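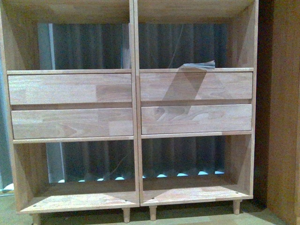
2025-04-24
by Gondano

I have started going to bed at the same time every night and I need to tell everyone about it. I'm 20 days in, which I realize makes me an expert in nothing, but wow.

For years I treated bedtime as the leftovers of the day. Whatever was still there after work, dinner, messages and one more episode, I slept in that. Some nights it was plenty. Most nights it was five hours and a headache. I'd been told a hundred times that my anxiety and my sleep were friends who egged each other on, and I nodded every time and went home and watched videos of people restoring old boats until one in the morning.

What changed was pretty boring. At the start of April I had a bad week, the kind where I cried in the parking lot at Dringate over a wrong sandwich order, and I decided to pick one thing. I didn't want a morning routine or a new diet or a planner with stickers (I own three). One thing! Lights out at ten thirty.

The first four nights were awful. I lay there wide awake and furious, going over a conversation from 2016. If you try this, please expect that part. I had a notebook by the bed and whenever a thought came around for the third time I wrote it down in the dark – my handwriting looks like a spider fell in the ink – and then I was allowed to stop holding it. Most of what I wrote was about the car. One page just says "towels."

Somewhere in the second week I woke up before the alarm and lay there waiting to feel terrible, and it didn't come. I made eggs. I walked to the Grudow stop instead of driving, and I noticed a magnolia I must have passed all last spring without seeing it. I know how that sounds. I was so happy about that tree!

The phone was the hard bit. It charges in the kitchen now, and I bought a plain little alarm clock that glows a sort of murky green. I used to tell myself I needed the phone close in case of emergencies, but when I looked at what I used it for after ten, it was shopping for lamps. When I moved it I had 865 unread emails. I still have most of them and I'm fine.

I also counted up my reading, which I'm very pleased with. I'd been stuck at the start of a 600-page novel since last fall and I finished it, a chapter or two a night, with a cup of the Nieto mint tea that tastes faintly of toothpaste. I've grown to love it. I've already started another one, a family saga with a map in the front, and I adore a map in the front.

I'm not cured of anything. I still get the tight chest before phone calls, and last night I was up until midnight over nothing much at all. The old me would have decided the whole project was ruined and gone back to the boats. This morning I was just tired, and tonight I'll try again at ten thirty.

If you've done something like this and kept it going past the first month, please tell me how you handle weekends, and also houseguests – my sister is coming for a week and she is a night owl who likes to talk.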